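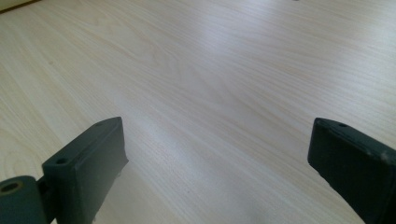

Refinishing a Shared Worktable: Surface Choice, Care and Glare

Reading time: 5 min

Student project report, Interior Materials workshop
Group: Revathi Rao, Karthikeyan Bhat, Kamol Wattanapong
Supervisor: Gisela Schmieder
Submitted 1 September 2019

1. Background

Our group was asked to choose one piece of furniture in the Trellgate study house and improve it on a small budget. We chose the large table in the ground floor room. It is used for model making in the morning, for eating at noon and for reading in the evening. The old top was dark brown and badly marked. Knife cuts ran along one long side and there were rings from cups over most of the middle. The legs and the frame under the top were sound, so we kept them.

The question we set ourselves was simple. Which surface makes a shared table easier to keep clear and clean, without making it unpleasant to read at?

2. What we looked at first

We began in February with a short survey of people who use the room. The form went to everyone with a key. Most answers complained about the same things: crumbs and glue dots could not be seen on the dark top until a sleeve was in them, and the room felt gloomy. A few people liked the dark top because it hid stains. We took that seriously, and it comes back in section 6.

We then borrowed 2 sample boards from the Varkeler showroom. One was a plain off-white. The other was a pale wood-grain finish with a matte face. We left both on the old table for a month and asked people to use them as they would use the table.

The off-white board was easy to wipe but every pencil line stood out on it. By the end of the month it looked tired. The pale grain board got the same pencil lines, but they were less noticeable next to the streaks in the grain. People also said it was nicer to eat at. Karthikeyan still preferred the off-white for cutting card, as the edge of a white sheet is hard to lose on it if there is a shadow. The rest of the group disagreed.

3. The new top

We picked the pale grain. The pattern is fine and mostly straight, cream and beige with a slight pink in it, and in places the lines bend into long loops. The finish is smooth.

We had some discussion over which way to set the grain. Kamol wanted it to run with the length of the table, which is the usual choice and makes a table look longer. Revathi wanted it across. We laid the top loosely on the frame both ways and walked in and out of the room. Along the length won.

Joseph, the joinery shop that cut the top for us, charged 563 for the material and the cutting together. Our budget was 1000, so this left money for edge strip, screws, felt pads and cleaning supplies. We spent less than we expected on the rest. The full list of costs is in the appendix.

4. Fitting

The old top came off in an afternoon. It was held with screws from below and two of them had rusted in place. Chandrasekhar Pinto from the metal workshop drilled these out for us. We cleaned the frame, tightened the corner bolts and put the new top on face down on blankets before turning it over with four people.

We should have measured the overhang again after turning. It is slightly bigger on the window side than on the wall side. It does not affect use, but it can be seen if you stand at the end of the table and look along it.

5. Light and glare

This part took more time than we had planned. A pale top throws back more light than a dark one, and even a matte finish has a soft sheen when light comes in low. On our top the glare does not make a sharp reflection. It spreads out as a wide, soft band, and the grain inside the band looks faded. Nearer to the light the surface can go almost white.

We asked readers to sit in different places and say where the page was most comfortable. The seats facing the window were the worst. The seats with the window to one side were fine. We turned the whole table 90 degrees after this, so that the long sides no longer face the window, and only the far end seat is now a problem on bright days.

We tried a thin curtain as well. It helped with the glare but the model makers wanted the daylight, so it was taken down again.

6. Keeping it clear

A light surface shows small dirt. One dark speck on a clean part of the top is enough to catch the eye. Before the project we thought this would be counted against the new top. In use it was mixed. Several people said they now wipe the table without being asked - they see the dust and deal with it. Others found it annoying, and one person wrote that the table "always looks like it needs something."

The care routine we settled on:

- Clear everything off at the end of a session, including pens.
- Dry cloth first for dust and cuttings, moving toward the near edge.
- Damp cloth with a little Usimum soap for food or glue, then a dry cloth again.
- No scouring pads. Cutting is done on a mat.
- Hot pans and kettles go on the side counter.

The rules are printed on one sheet by the door. The cutting mat rule is the one that gets broken. There is already one short cut near the wall end, and we have not found a good way to fill it in a matching color. A wax stick in beige was too yellow and a cream one was too light. We left the cut as it is.

7. Results and remaining work

In the second survey, most users rated the table better than before for eating and for model making. For reading the ratings were about the same as with the old top, which we put down to the glare at the end seat. Gisela Schmieder suggested a movable screen for that end, and we have drawn one but not built it.

The edge strip on the window side needs to be pressed down again at one corner. Kamol has the glue and will do this before the room is opened for the new term.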